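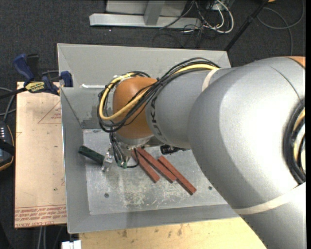

*El brazo KUKA trabajando en la cubeta gris, con un dedo de la pinza en el cilindro verde oscuro.*

# Acta de la reunión sobre el kit Drolla

Flostetti, sala de arriba, diciembre de 2018

Asistimos: compras, mantenimiento, producción, calidad, Selim Tekin por parte de Brirnenex y yo, que tomo nota (otra vez, ya hablaremos de los turnos de acta).

Empezamos tarde por culpa del proyector. Como la última vez me dijisteis que el acta quedó demasiado seca, esta va más contada. Si a alguien no le cuadra algo, que me lo corrija por correo antes de que la suba a la carpeta.

## 1. Acta anterior

Se aprueba con un cambio: donde puse que mantenimiento "aceptaba" formar a la gente del turno de noche, hay que poner que mantenimiento "lo va a mirar". Corregido queda.

## 2. Qué nos ofrecen

Selim repasó la oferta para los que no estuvieron en agosto. El kit Drolla es la pinza con sus dedos, el cableado, los sensores y el programa, que se llama Paul y decide por dónde coger cada pieza. El brazo va aparte: podemos usar el que tenemos o alquilarles uno. Calidad preguntó, con toda la razón, por qué un programa se llama Paul, y Selim dijo que era así cuando él entró en la empresa y que no piensa investigarlo.

Lo que nosotros queremos es vaciar cubetas de piezas mezcladas y dejarlas ordenadas a la entrada de la línea. Hoy lo hace una persona por turno y es el puesto que menos le gusta a todo el mundo. Compras insistió en que constara que no se trata de quitar el puesto, que esa persona pasa a inspección, y aquí consta.

## 3. La prueba

Este punto se llevó media reunión, pero yo lo disfruté mucho, la verdad.

Selim puso la foto en pantalla y nos fue explicando la prueba con ella delante. A mí lo que más me llamó la atención son las barras marrón rojizo en el fondo de la cubeta, todas inclinadas en el mismo sentido, y dos de ellas tocándose. Justo ese es nuestro problema de cada día: la pieza que está pegada a la vecina. Producción dijo que le parecía un caso fácil y que en nuestras cubetas hay bastante más lío. Selim no lo discutió y propuso repetir la prueba con material nuestro, tal como sale del corte, sin colocar nada a mano.

Mantenimiento se fijó en otra cosa, cómo no: los cables. Hay un mazo negro bien gordo pasando por encima de la muñeca naranja, y el amarillo hace una curva grande por fuera. Preguntaron qué pasa si eso se engancha con el borde de la cubeta. Selim contestó que en la instalación definitiva el mazo va en funda y con soportes propios, y que la funda está incluida. Le pedimos que lo ponga por escrito en la oferta, porque en el papel que tenemos no aparece.

También salió el tema de la fijación de la cubeta. En la foto hay un sargento IRWIN cogido al borde izquierdo, y mantenimiento quiere saber si nosotros tendremos que apretar y soltar algo parecido en cada cambio. Yo ya me veía a los de la noche buscando el sargento por toda la nave… Selim enseñó un plano de una base con topes en la que la cubeta entra deslizando. Nos gustó, aunque cuesta 500 euros por puesto y tampoco venía en la oferta. Compras tomó nota con cara de pocos amigos.

Calidad preguntó por las marcas. El fondo de la cubeta tiene arañazos y una zona bastante gastada, y quería saber si los hace la pinza. Selim dijo que no podía asegurar de qué era cada raya, y a mí me pareció una respuesta decente. Queda acordado que en nuestra prueba se use una cubeta nueva y que se revise al terminar.

## 4. Dinero

El alquiler del kit con Paul incluido es de 2.000 euros al mes, con un mínimo de seis meses. Si después lo compramos, nos descuentan la mitad de lo pagado. Compras quiere que el descuento sea del total. Selim dijo que lo consulta y que no prometía nada, pero lo dijo sonriendo, así que yo le veo posibilidades (opinión mía, compras me ha pedido que lo aclare).

Las visitas del técnico entran en el alquiler mientras sean por avería. Si lo llamamos para enseñarle a Paul una pieza nueva, se cobra aparte. Aquí hubo discusión, y de las largas. Nosotros cambiamos de referencia a menudo y no vamos a estar llamando cada vez. Selim ofreció un curso para dos personas, de un día, sin coste, para que las altas de piezas las hagamos nosotros. Aceptado por todos, y mantenimiento ya se ha pedido una de las plazas antes de que nadie más abriera la boca.

## 5. Condiciones para decir que sí

Después de darle muchas vueltas nos quedamos con estas:

- La prueba se hace con 1.000 piezas nuestras, en cubetas sin ordenar.
- Calidad revisa todas las piezas al salir y apunta golpes y rayas.
- Las piezas que Paul deje en la cubeta se apuntan también, con foto de cómo han quedado.
- La funda de cables y la base con topes figuran en la oferta con su precio.
- Producción elige las referencias y Brirnenex no las conoce de antemano.

La última la propuso producción y hubo risas, pero Selim la aceptó sin pestañear, y eso me dio bastante confianza.

No llegamos a fijar un tiempo por pieza. Producción quiere igualar el ritmo de una persona, y a mí me parece que con que no pare de noche ya salimos ganando. Lo dejamos para la próxima, con los datos de la prueba en la mano.

## 6. Tareas

- **Selim Tekin:** oferta corregida, plano de la base con medidas y respuesta sobre el descuento.
- **Compras:** comparar el alquiler con la compra directa y preguntar por el seguro.
- **Mantenimiento:** medir el hueco al principio de la línea y comprobar la toma de aire.
- **Producción:** preparar las piezas y guardar la lista bajo llave, que nos conocemos.
- **Calidad:** hoja de revisión y cubeta nueva.
- **Yo:** reservar la sala, pedir un cable decente para el proyector y pasar esta acta.

## 7. Ruegos y preguntas

Calidad pide que la prueba no coincida con el inventario. Mantenimiento pide café en la próxima. Selim preguntó si puede traer a una compañera de programación para ver nuestra línea, y le dijimos que encantados, con botas de seguridad y avisando en la entrada.

La próxima reunión se convoca en cuanto llegue la oferta corregida.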